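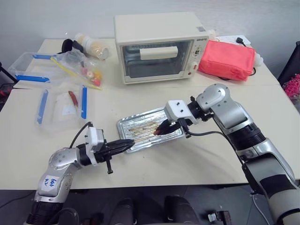 Qui sommes-nous

Randen est un petit laboratoire d'essais. Nous comparons des préhenseurs, des bras, des caméras et des contrôleurs pour des entreprises qui doivent choisir leur matériel et qui n'ont ni le temps, ni la place, ni toujours l'envie de le faire elles-mêmes. Nous ne fabriquons rien et nous ne vendons pas de robots. Nos clients nous paient pour un rapport, et ce rapport contient aussi les résultats qui ne leur plaisent pas.

L'atelier se trouve dans l'ancien dépôt Farquharson, au rez-de-chaussée, côté cour. Le nom est resté peint sur la façade et les livreurs cherchent souvent notre sonnette : elle est à gauche du portail vert.

Comment cela a commencé

L'entreprise a été fondée par Ineke Mertens et Subbarao Chacko, qui travaillaient tous les deux dans l'intégration de lignes d'emballage. Ils avaient remarqué que le préhenseur était presque toujours choisi en dernier, sur catalogue, quand le bras était déjà commandé et le budget déjà dépensé. Ensuite on passait des semaines à corriger par le logiciel ce qu'un autre jeu de doigts aurait réglé en une journée.

Le premier contrat a été signé le 3 mai 2019 avec la société Tarnex, qui hésitait entre deux modèles de pinces pour le tri de petites pièces moulées. Le rapport faisait 14 pages. Nous le relisons de temps en temps avec un peu de gêne, car nous avions oublié d'y noter la pression d'air du réseau. Depuis, c'est la première ligne de notre formulaire.

Ce que nous essayons

La plus grande partie de notre activité concerne les préhenseurs à deux doigts montés sur des bras légers, seuls ou par paire. Nous les faisons travailler sur une table, avec des objets que tout le monde connaît : une plaque de cuisson en aluminium, des boîtes en plastique à clips, des sachets à fermeture, un petit four, une trousse à glissière. Ces objets paraissent simples, mais ils posent de bonnes questions. Une plaque à relief renvoie la lumière en lignes étroites et perturbe certaines caméras. Un sachet change de forme chaque fois qu'on le touche. Un morceau de saucisse s'écrase si la force est mal réglée, et glisse si elle est réglée trop prudemment.

Le travail à deux bras nous occupe de plus en plus. Quand deux pinces se rapprochent au-dessus d'une même plaque, il faut regarder autre chose que la qualité de la prise : l'encombrement des supports, le passage des câbles, le retard d'un contrôleur par rapport à l'autre. Un préhenseur très bien noté tout seul peut devenir pénible dès qu'il a un voisin. Nous avons donc deux notes séparées dans nos rapports, et nous refusons d'en faire la moyenne, même si on nous le demande souvent.

Pour les caméras, nous comparons surtout la position et l'éclairage. Pour les contrôleurs, nous mesurons le temps de réponse et la régularité du mouvement lent, qui est à notre avis plus difficile à obtenir que la vitesse.

Notre manière de travailler

Chaque matériel passe par la même série de tâches, dans le même ordre : saisir, soulever, déplacer, poser, relâcher. Une campagne ordinaire compte 198 essais par préhenseur. La campagne la plus longue, menée pour Wernorard, en a demandé 2 018, répartis entre plusieurs formes de doigts.

Un essai raté est gardé dans les résultats. Il reçoit un code selon la cause que nous avons pu établir, et le code « cause inconnue » existe aussi. Nous l'utilisons sans honte. Le client reçoit les enregistrements complets avec le rapport, et il peut venir assister aux essais s'il nous prévient une semaine avant.

Nous étiquetons les bras et les supports à la main. Nous avons essayé une fois un système plus élégant, avec des codes imprimés, mais l'équipe revenait toujours au feutre. Le registre des montages est tenu sur papier et recopié le soir dans la base – cela prend du temps, mais nous y avons déjà retrouvé deux erreurs de montage qui auraient faussé toute une série.

L'équipe

Ineke Mertens dirige l'entreprise et relit tous les rapports avant l'envoi. C'est à elle qu'il faut écrire pour un devis.

Subbarao Chacko est responsable des contrôleurs et de la synchronisation des bras. Il a écrit le logiciel que nous utilisons pour piloter les séries, et il le réécrit un peu trop souvent selon ses collègues.

Tracey Pickering prépare les protocoles. Elle vient de l'industrie alimentaire et c'est elle qui a introduit les essais avec de vrais aliments à côté des imitations.

Gerardo Mazza s'occupe de la mécanique : supports de montage, doigts de rechange, plaques d'adaptation. La plupart des pièces sont usinées ou imprimées sur place.

Tanvir Sarkar est chargé des caméras et de l'archivage des enregistrements. Il accueille aussi les stagiaires, un ou deux par an, à partir du mois d'octobre.

Notre indépendance

Nous n'acceptons pas de commission des fabricants. Le matériel essayé est acheté, loué ou prêté par le client, et l'origine est toujours indiquée sur la première page du rapport. Si un fabricant nous prête directement un appareil, nous le lui rendons à la fin de la campagne, et il ne voit pas les résultats avant le client.

Il nous arrive de conclure que deux produits se valent. Dans ce cas nous l'écrivons, et nous conseillons de regarder le prix, le délai et la qualité du service après-vente, que nous ne savons pas mesurer sur une table.

Travailler avec nous

Une première discussion est gratuite. Merci de nous indiquer les objets à manipuler, avec leur poids si vous le connaissez, le bras que vous possédez déjà ou que vous envisagez, et la place disponible autour du poste. Des photos prises au téléphone suffisent. Si possible, envoyez-nous aussi quelques-uns de vos objets réels, y compris des exemplaires abîmés : ce sont souvent eux qui départagent les préhenseurs.

Nous répondons en français, en anglais et en néerlandais. Pour les visites, l'entrée se fait par la cour, et le stationnement est possible devant le bâtiment jusqu'à 18 heures.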